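The second arm is in the budget!

I've been sitting on this post since March because I didn't want to jinx it, but the purchase order went through and I can finally talk about how we planned the whole thing. A few of you asked after my last post how a small shop like ours at Suvside ends up with a two-arm bench, and the short answer is a spreadsheet with 22 rows and a lot of arguing over row 7.

Row 7 was the table. I know, I know. We went into this thinking the arms were the purchase and everything else was change in the couch cushions. Wiebke kept telling us to price the bench first, and she was right. Once you have two arms reaching across the same surface, the table has to be big enough, stiff enough and flat enough, and it has to fit through your door (measure the door!). Ours came in two pieces and I would buy it that way again in a heartbeat.

How we did the list

Damir and I started with the jobs we wanted to run in the first year and worked backward. Picking small blocks up and putting them in a tray. Sorting by color. Handing a part from one arm to the other. Pretty humble stuff, but it told us how much reach we needed and how heavy a load, and both numbers were lower than what the first quote assumed. The first quote had us in a bigger pair of arms, with a payload we'd have used maybe once to show off for visitors.

Then we split the sheet in two, "need on day one" and "can wait until we've broken something." Day one was arms, table, mounts, grippers, cables, stop buttons, and a week of Bohdan's time for the install. The second half had spare gripper fingers, nicer lighting, and a rolling cart that I still want very badly.

Things I'd put higher up next time

Cables. Oh my gosh, cables. Power, network, the runs back to the controllers, and then the longer ones you order again after finding out the first ones are too short once they go under the table instead of over it. Give them a line of their own with real money in it.

Grippers, too. We priced one style from Breltia and one from Vosimton, and the gap between them would have paid for the cart. We went with the cheaper set, and so far I'm very happy.

And consumables! I put down 200 dollars for the year as a joke number, for paper, foam cubes, plastic trays, tape and so on. Matvii laughed at me, then went through the supply closet and decided it was pretty fair. We cover the table in brown paper, which costs next to nothing and gets swapped when it's worn out. The pink and green foam cubes are just as cheap, and they're soft, so a bad grab doesn't cost you anything but a little pride.

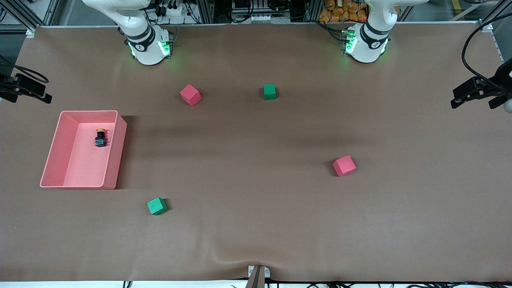 The other thing I'd tell anyone planning a bench like this is to budget for time as if it were hardware. We wrote in 22 hours for setup and test runs and I thought that was generous. Bohdan asked for more and I said no, which I have since apologized for (with donuts). Mounting goes fast. Getting two arms to agree on where the middle of the table is takes longer, and you'll want to do it again every time somebody moves something.

Next on my wish list is storage. Oleksandra found a used shelving set through Lysenko that would get our bins off the floor, and she's waiting to hear back on the price. If it comes in low enough I'm going to try to sneak the cart onto the same order. I'll post the full sheet once I've cleaned up my notes in the margins, and if you've bought grippers lately, please tell me what you paid, I'm collecting numbers for next year.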